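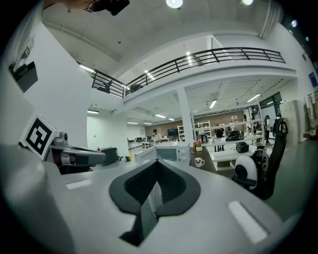
Street Tree Shade in Drurevach: Term Project Report
Nele Ehlers and Xinyi Jiang

We wanted to know which streets in our neighbourhood stay coolest for people walking to school, and we had so much fun finding out! The council's list has 3,361 street trees, so we picked 200 of them along four routes and measured the shade at noon all through July (with a tape measure, chalk and a lot of sunscreen).

The plane trees on Bronora Street won by a mile. Their canopies meet over the footpath, and the colour of the light under there is gorgeous. Nelano Road was our big surprise: plenty of trees, hardly any shade, mostly young ornamental pears.

Next term we'd love to add evening readings and redo the east side, where we lost a page of notes to the wind.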